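The Long Lunch at the Nederano Counter
By Latrice Ridgeway
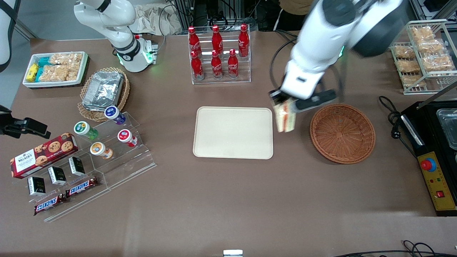 My grandmother packed lunches the way other people write letters. She thought about who was getting it, what sort of morning they were likely to have had, and whether they needed cheering up. If you opened the waxed paper and found the crusts still on, all was well with the world. If the crusts were gone and there was a square of gingerbread tucked in beside the sandwich, she had noticed something was bothering you and had decided not to bring it up.

I have been thinking about her a great deal this past August, which I spent more or less entirely on the subject of the packed lunch. My editor wanted a few hundred words on picnic food. I came home with two full notebooks, a stain on my good linen skirt that I believe is piccalilli, and a feeling that we have all been a little careless with the middle of the day.

I started at the Nederano, a lunch counter on the ground floor of what used to be a button warehouse. It has been there longer than the parking lot across the street, and longer than the hotel that was there before the parking lot. They open at 5:30 in the morning and by six the line is out the door, mostly bus drivers and nurses, and one very tall man in a bow tie who buys two egg salads and never says a word. On the morning I visited, the kitchen made 379 sandwiches before noon. I know the number because it goes up in chalk on a board by the register, and the woman who writes it there takes it seriously. She went back and changed it from 378 when a tuna melt came in late.

What I loved about the Nederano was how plain everything was. Ham and butter. Turkey with a bit of cranberry. Egg salad with celery, chopped fine, and plenty of pepper. I asked the cook what the secret was to the egg salad (I always ask, and I'm always a little ashamed of it) and she looked at me kindly and said, "Hot eggs." She mashes them while they're still warm enough to sting her fingers, so the mayonnaise loosens and gets into everything. I've done it that way ever since and I will never go back, though I do hold the eggs in a dish towel, being a coward.

She had opinions about bread, too. She doesn't like a crusty loaf for a sandwich that has to travel. A crusty loaf is for eating at a table, with a plate under it and somebody across from you who has already seen you with crumbs on your chin. For a sandwich that will sit in a bag until noon she wants something soft and close, a day old, buttered right out to the corners. The butter is there to keep the wet things from getting into the bread. My grandmother did the same and called it "painting the floor," and I was so pleased to find the habit alive in a stranger that I told her the whole gingerbread story while six people waited behind me. They were very nice about it.

From there I drove out to Stillberg, where my cousin's family has held the same summer lunch for as long as I can remember. It's a potluck, I suppose, though that word makes it sound better organized than it is. Everyone brings what they'd want to eat themselves and nobody signs up for anything, so there are years with eleven potato salads and no forks. This year we were lucky in the matter of forks. My aunt brought her cucumber sandwiches, which she salts and drains and pats dry with enormous patience, and which are gone before the second car has parked. An older neighbor came with a jar of pickled green beans from a recipe card marked "no. 113," and when I asked what had become of the other cards, she told me her sister had them in Oregon and they weren't speaking until one of them apologized. I asked which one. She said she'd forgotten, but she was pretty sure it wasn't her turn.

I ate too much and fell asleep in a lawn chair, and I woke up with a child's sun hat over my face and somebody's dog lying across my feet. I can't think of a better afternoon.

Of course, most lunches aren't like that. Most lunches are eaten alone, in a parked car or in front of a screen, in the few minutes between one thing and the next. I'm as guilty as anyone. For years my own lunch was whatever I could hold in one hand while typing with the other, and if you'd asked me at two o'clock what I'd eaten, I would have had to check the wrapper. So when I got home I set myself a small challenge. For 3 weeks I would make my lunch the night before, and I would eat it sitting down, with nothing else in my hands.

The first week was awful! I was bored, for one thing. I hadn't realized how much I depended on being distracted. I found myself reading the back of a mustard jar with real interest. I also learned that I make a very dull sandwich when I'm tired, and that at nine at night I am always tired. By the second week I had got a little smarter and was doing the work on my free afternoon: a pot of beans, a jar of pickled onions, a roast chicken pulled off the bone. After that, lunch was a matter of opening the refrigerator and choosing.

The third week I invited people. I asked the woman from upstairs, who turned out to have strong feelings about chutney, and then the young man who delivers our mail, who could only stay ten minutes but came back the next day with a peach for me. I had walked past these people for years. I'm a friendly person, or I'd always thought I was, and yet I had never once fed them.

If you'd like to try my grandmother's gingerbread, it is a forgiving sort of cake. Melt a stick of butter with a cup of molasses and let it cool a little. Stir in half a cup of brown sugar, an egg, and half a cup of milk. Sift in two cups of flour with a teaspoon of baking soda, a big spoonful of ginger, and a little cinnamon, and bake it in a square pan at 350 degrees until the middle springs back. It's better on the second day and best on the third, if you can hide it that long. She kept hers in a tin on top of the wardrobe, behind the hatboxes. We all knew exactly where it was, and every one of us had been caught on the chair.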